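The sweater drawer finally closes!

I have been putting off the February sweater sort for two winters running, and I am so happy to report that it is done. Done! The bottom drawer of the dresser slides shut with one hand. I keep opening and closing it for no reason except that I can.

Some of you will remember my post about the Skalum dresser (the one with the 50 comments, most of them about the knobs). I still love it, but the bottom drawer has always been too shallow for the way I was folding. I was doing the shop fold, where you tuck the sleeves behind and bring the hem up to the neck, and then piling everything in a stack. It looks so nice for one afternoon. Then you want the green one at the bottom, and you pull, and there goes the whole pile.

Ailsa Shearer left a comment under that post telling me to stop folding flat and start folding thick. Her words were "make a loaf." I had no idea what she meant, so I wrote to her, and she sent back the longest, kindest email about knitwear I have ever received. I've been meaning to share it ever since, so this is the short version with my own fiddling mixed in.

First you get everything out. All of it, including the cardigan on the back of the chair and whatever is living in the car. I heap mine on the bed, which means I can't go to sleep until I finish. I started at four in the afternoon thinking I'd be through by dinner and, well, we ate late.

Then lay one sweater face down and smooth it with your forearm, not your palm (Ailsa is firm on this, and it does work better on anything fuzzy). Sleeves go straight across the back, one over the other. Don't fold them down at an angle or you get a lump at the hem. Sides in to the middle. Then you fold from the bottom up in thirds, pretty loosely, so what you end up with is squashy and tall and can stand next to its neighbor. A loaf! I get it now.

Chunky knits only need to be folded in half after the sides come in. I tried thirds on my big oatmeal turtleneck and it sprang open like a jack-in-the-box.

A word on pilling. I used to go after the pills before folding, every single time, with one of those little battery shavers, and I wore a thin patch right through the elbow of a sweater I adored. Now I leave light fuzz alone until I'm about to wear the thing. The soft stuff is going to pill again anyway, and a bit of fluff in a drawer bothers no one. If it's really bad I use a comb, in short strokes, with the sweater pulled snug over a hardcover book. My copy for this is a 652-page cookbook I have never cooked from, and I'm delighted it has found its calling.

My favorites to fold are the mid-weight ones. They hold their shape, they feel wonderful in your hands, and the fold sort of settles by itself. The blue-gray is the best of the lot - I could fold it all day.
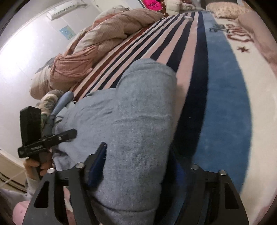 Blue-gray knit, folded good and thick. Stripes courtesy of the bed sheet.

Once the loaves are made they go in the drawer on their edges, fold side up, light colors on the left and dark on the right. I tried sorting by weight first and gave up, as I never once think "I'd like a medium today." I think "I'd like the blue one." Leave a little room at the end of the row. If you have to shove the last one in, that one belongs on a shelf.

I also bought two of the Prendilow drawer dividers, the springy kind, and I've ended up using just one. The other is in the sock drawer doing great work.

What didn't make the cut: a mustard pullover that itches, a vest I bought for a party, and a striped thing that shrank. The mustard is going to Consuelo, who has wanted it for years and apparently has no nerves in her neck. The shrunken one I'm going to cut up for mittens. Lina Farah has a pattern that uses the ribbing for the cuff, and she says she'll walk me through it if I bring snacks.

Next up is the linen closet, and I'm a little scared. There are fitted sheets in there that don't fit any bed we own. If you have a way of folding a fitted sheet that doesn't end in a ball, please, please leave it in the comments - I read every one, and I'll try the best ones out and tell you how it went.

Okay, I'm off to open the drawer again.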